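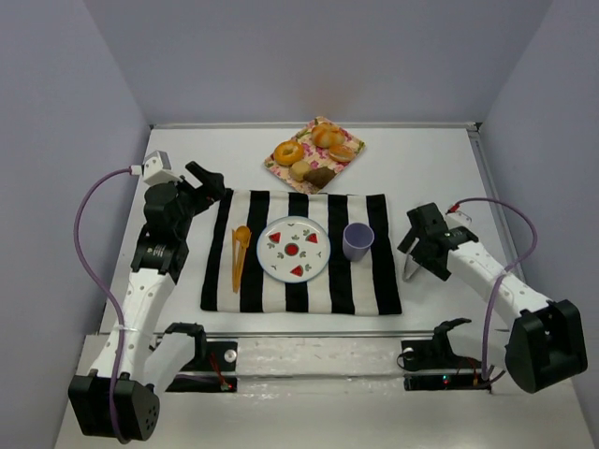
Watermelon plate on the striped placemat

FREQUENTLY ASKED QUESTIONS

I get a lot of the same emails (I love them, please keep writing!), so I've put my answers to the usual ones in one place. If you haven't read past the second Kolby book, I've tried to keep the big surprises out, but tread carefully around the question on Violeta.

What order should I read the Kolby books in?

Publication order if you can: The Ferry Clerk, Low Water, A Debt in Dratimen, The Glass Bailiff. Each one has its own murder and each murder gets solved, so you won't be lost if you picked up Low Water at an airport. But the business between Tadeo and his brother runs underneath all of them, and by the third book I assume you know why they don't eat at the same table anymore. The short story "Nine Keys" fits between books two and three. You can skip it, though I'd be a little sad.

Is Kolby a real town?

No. I made it up, along with Dratimen across the water. I grew up in a harbor town with one good bakery and two bad ones, and a lot of that went in, plus the fog and the way everybody seems to know what time your car left the driveway. The map at the front of the books is based on one I drew on the back of a phone bill. Sharp-eyed readers have written to say that the police station moves from the east side of the canal to the west between the first and second books. Yes it does. I got it wrong and now I'm stuck with it, so in book four somebody mentions "the old station" and we all move on.

How do you say Tadeo Lucero's name?

Tah-DAY-oh loo-SEH-ro. My own mother puts the weight somewhere else entirely, so say it however makes you happy.

Is he based on anyone?

Bits of people. The bad knee is mine. The habit of letting a silence go on until the other person fills it belongs to a dentist I used to have, and it was terrifying. Early on he was meant to be a much angrier man, a drinker, divorced, the full set, and I was bored of him by chapter four. I started over with a detective who likes his job and sleeps fairly well and is just a bit too proud of his reports. That gave me a lot more trouble to get him into.

Did Violeta really do it? (SPOILERS for Low Water)

Okay. Look away if you need to.

Violeta Sepúlveda knew the boat was going to be searched and she didn't warn her partner. That part is on the page, in the kitchen chapter. Whether she knew who was hiding in it is a different matter, and I left it open on purpose. I do have my own answer, and it's been the same since the first draft. My editor has asked. My husband has asked, more than once, usually when I'm driving. You'll get a little more in The Glass Bailiff, when she finally talks to Tadeo through the car window, and that's as far as I'm willing to go for now!

Why did you kill the lawyer?

I'm sorry. I liked him too. I needed someone Tadeo trusted to be holding the ledger when the Laitinen people came looking for it, and I tried three other characters in that hallway before I admitted it had to be him. I wrote that chapter in one morning and then went and cleaned out the garage.

Who are the Laitinens, and are they coming back?

For anyone new: they're the family who run the freight yard in Dratimen, and a good deal else besides. They started as a single paragraph in The Ferry Clerk, a name on the side of a truck. Then I needed somebody to own the truck. They are coming back, the aunt especially. I have a lot more fun writing the aunt than I probably should.

How do you research the police work?

Badly at first, better now. For the first book I mostly read court transcripts and guessed. After it came out, a retired investigator named Fermín Echeverría sent me a very polite letter listing everything I'd gotten wrong, and it ran to several pages. I called him up and he's read every manuscript since. He's the reason evidence gets signed for in these books and the reason Tadeo spends so much time waiting for people to call him back. Where I've bent procedure for the story, Fermín has told me so and I've done it anyway, so please don't blame him.

Do you plot everything out first?

I know the crime, who did it, and what the last scene looks like. The middle is fog. I keep a notebook where I write down what every character thinks is going on at that point in the story, including the ones who are wrong, and when I get stuck I go back and read the wrong ones. They tend to have better ideas than I do.

I aim for 2,000 words a day when a draft is moving, and I throw out plenty of them. The first version of A Debt in Dratimen had a whole subplot with a stolen racehorse. There is no horse in the finished book. You may notice a stable that nobody has any reason to go into, and now you know.

How long does a book take?

Around 15 months from first page to the version I can stand to let anyone see. Low Water was faster and The Glass Bailiff was a lot slower, because I'd written myself into a locked customs shed with no way out and had to go back almost to the beginning.

When is book five coming?

Next May, if all goes well. It has a title, and I'm not allowed to tell you what it is yet. It opens with a wedding on the Dratimen side, and that should worry you.

Where can I get the audiobooks?

All four are out from Clinent Audio, read by Javiera Olivares, and I can't say enough about what she does with them. Her Aunt Laitinen is so good that I hear it in my head now when I write the lines. "Nine Keys" isn't available in audio at the moment. We're hoping to add it.

Will there be a TV series?

People have asked about the rights and there have been some nice lunches. If there's ever something to announce, it'll go in the newsletter first. I'd love it, and yes, I have opinions about casting, and no, I'm keeping them to myself (ask me in person after a glass of wine).

Can I get a signed copy?

Yes! I have bookplates, and I'm happy to mail you one anywhere in the US. Send me your address and the name you'd like on it. If it's a gift, tell me which character the person likes best and I'll write something suitable. I also signed 100 hardcovers of The Glass Bailiff, and those are long gone, sorry.

Will you visit my book club?

By video, very often, yes. Evenings are best for me, and I only ask that most of you have finished the book so we can talk about the ending without someone putting their fingers in their ears. There's a page of discussion questions in the back of the paperbacks if you'd like somewhere to start. One club ignored them all and argued about the bakery for an hour, and it was one of my favorite calls.

Will you read my manuscript?

I can't, I'm afraid. I'd never get my own done, and my agent would have words with me. What I can do is read an opening, up to 3,000 words, during my workshop weeks, which I announce in the newsletter. Places go quickly.

I found a typo. Do you want to know?

I do! Tell me the edition and the page and I'll pass it along for the next printing. The "pubic prosecutor" in the first printing of Low Water has been reported. Thank you, everyone.

Last updated September 30, 2021

Contact | Newsletter | © Gisela Herrera. All rights reserved. | Back to top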